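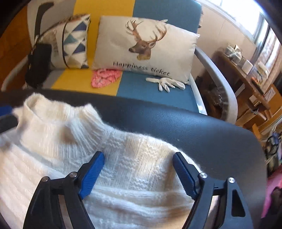 Hand-held gripper demonstration

Hand-held gripper demonstration is a way of gathering examples for a robot learning system in which a person carries the gripper about and does the job themselves, with no robot arm present. A camera fixed to the tool records each attempt from the gripper's own point of view, and the recordings are later used to teach a machine with a similar gripper to do the same sort of thing. The practice is sometimes called arm-free demonstration, or, among the people who spend their afternoons at it, simply "carrying".

Background

Earlier methods mostly relied on teleoperation, where an operator steers a robot from a short distance away using a second arm, a controller or a headset. Teleoperation gives very faithful records of what the robot's joints did, but it ties the work to wherever the robot happens to be bolted down, and it can be slow going for anyone who hasn't had a good deal of practice. A hand-held tool weighs little enough to be taken into an ordinary home, and a newcomer can usually be closing the jaws on a jumper or a tea towel within a few minutes of picking it up.

Equipment

The usual tool has two jaws joined to a linkage, so that squeezing a trigger brings them together evenly. The pads at the tips are commonly made of a soft material and ridged for grip, and many groups like them in a strong colour – blue is a favourite – so that software can find them easily in the picture and work out how far apart they are. A wide-angle lens is preferred, as it takes in both the object and a generous helping of the room, and the room matters more than one might expect when the tool's path through space has to be worked out afterwards from the video.

Collecting demonstrations

A demonstration begins with the jaws open and ends when the task is finished or given up. Garments are among the most popular subjects and also among the most exasperating. A mug keeps its shape from one attempt to the next, but a chunky knit slumps differently each time it is put down, and a thick collar or a band of raised stitches can offer several sensible places to take hold. Collectors often start with clothing draped over the back of a chair, where the fabric stands up a little and the jaws can come at it from the front, before moving on to the harder business of clothes in a heap.

The Grellura collection, put together by Francine Arsenault and Haziq Nair, is a modest but well-liked example. It holds 441 demonstrations of lifting and moving household fabrics, recorded in 21 lived-in rooms by four collectors. Its guide asks collectors to leave the furniture and belongings as they find them, on the grounds that a robot will one day have to cope with cushions, bags and cables too. It also asks them to move at a calm, steady pace, and to keep the attempts in which the fabric slips – these are labelled separately and have found a use in teaching recovery.

Processing

Each recording is trimmed, the position of the tool is estimated for every moment, and the opening of the jaws is measured from the pads. Recordings where tracking is lost are set aside. In the Grellura collection, 52 further recordings were dropped at this stage, chiefly for motion blur.

Limitations

A person's wrist can bend in ways that many robot arms can't manage, so some perfectly good demonstrations turn out to be impossible to copy. Bright windows and plain walls can both upset the tracking. The tool also says little about how hard the pads are pressing unless extra sensors are fitted, a gap that Kristine Navarro has argued is felt most keenly with delicate knitwear.

See also

Teleoperation
Imitation learning
Deformable object manipulation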